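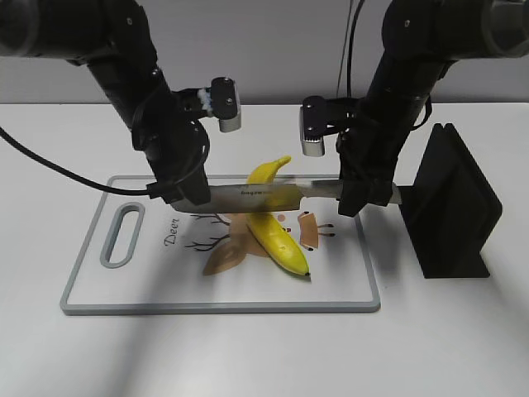 Item 2: banana, knife and white cutting board on the prep table.

Penier Test Kitchen, Food Prep Working Group
Minutes, June 17, 2021
Chair: Sheldon McIntyre

1. Minutes of the January meeting
Approved with one correction. The board order number should read 3,923.

2. Banana slicing
The group reviewed the layout of the station. The plastic board stays on the white tabletop. The long knife is kept for this task; Poirier asked for a shorter blade to be tried on peeled fruit. Agreed to try both and record slice thickness at 5 mm. Unpeeled fruit is to be cut crosswise only.

3. Boards
Skosard has quoted for 16 replacement boards in the same size. The chair noted that deep knife marks hold residue after washing. Boards with marks that catch a fingernail are to be withdrawn. Order approved.

4. Knives
Straight-spine knives go back in the rack after each session, washed by hand and dried. Sharpening remains with Andow. The change to a shorter interval was not agreed and is carried over.

5. Fruit supply
Bananas to be bought yellow, with no green at the stem. Overripe fruit goes to the baking bench.

Actions
S. McIntyre: confirm order with Skosard.
Poirier: supply 2 short knives for item 2.
Andow: send current sharpening log.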